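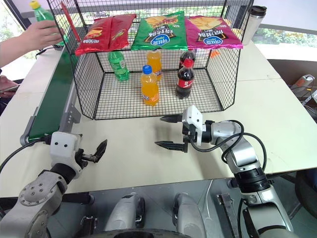
Teaching a Two-Armed Robot to Take a Bottle out of a Basket

Posted 2023-02-25

I have been promising to write up the grocery basket exercise ever since our shared workshop got its second arm bolted on in January, and I'm sorry it took me so long (the soldering bench kept calling). It's a lovely weekend project if you already have a pair of small arms that move when you tell them to. If yours don't do that yet, go back to the wiring page first, have a cup of tea, and come back when you're ready. We'll still be around!

What you need

Two arms with parallel grippers on one base
An open-front wire basket
Plastic soda bottles, a few of each kind
Some bags of chips, or anything else light and crinkly
A table you don't mind scuffing
A power switch you can reach with either hand

Our controller is a Gilteo board and the arms run on the Pokero motion package, but the steps are much the same with whatever you have. Menu names will differ, so go by what the setting does.

Step 1. Place the basket

Set the basket down with the open side toward the robot, close enough that both grippers can get to the front without the elbows going straight. A stretched-out arm gets shaky and loses a lot of its strength, and you'll spend the whole afternoon blaming your code for it. I put a strip of masking tape on the table along the front of the basket so I can put it back in the same spot after a break.

Save that basket position in your setup file now. I called mine "vandberg", after the street the workshop is on, and then of course I forgot and went looking for "basket" for a good ten minutes.

Step 2. Load it

Stand the bottles on the mesh floor with the heavier ones toward the front, and leave a finger's width between them for your first runs. Lay the chip bags across the top rim if you want the harder version. They make the job a good deal more interesting, as a soft bag can slide down onto a bottle cap and hide it, and then anything that looks for caps from above gets confused. Start without them if you're new to this.

Step 3. Set the grippers

Open the fingers to 93 mm. That clears every bottle I've tried with a bit to spare on each side. Then set the closing force low, lower than feels sensible, and raise it one notch at a time until a 500 ml bottle comes up without slipping. Full bottles and half-empty ones behave very differently, so please test both. Keep the caps on tight (I have mopped, you needn't).

Step 4. Teach the reach

Move one arm by hand and save 4 points: a waiting spot well in front of the basket, a spot level with the bottle's middle, the grip itself, and a lift. The lift wants to go toward you first and then up. Going straight up is how I bent the rim of our first basket, and how a bag of chips ended up on the floor.

Run it at the slowest speed with a hand on the power switch. Do the same for the other arm, and only then let them run one after the other. Save moving both together for another day. They can meet in front of the basket, and the crunch is unpleasant.

Step 5. Mind the cables

Watch the cables through one full slow run before you speed anything up. They should have enough slack to follow the wrist all the way round, and never pull tight across the table or catch on the mesh. I like hook-and-loop ties for this, as you'll be moving them again by Tuesday.

If it goes wrong

Bottle tips over on the approach: your grip point is too high. Drop it a little and come in slower.

Gripper pushes the whole basket back: put something grippy under it. A piece of shelf liner does nicely.

Arm stops partway with a load warning: check for a finger caught in the mesh before you restart anything.

My own log stands at 115 tries, and the early pages are mostly the word "dropped" in pencil. Next up is the Liew wrist camera mount, which still needs one more bracket printed.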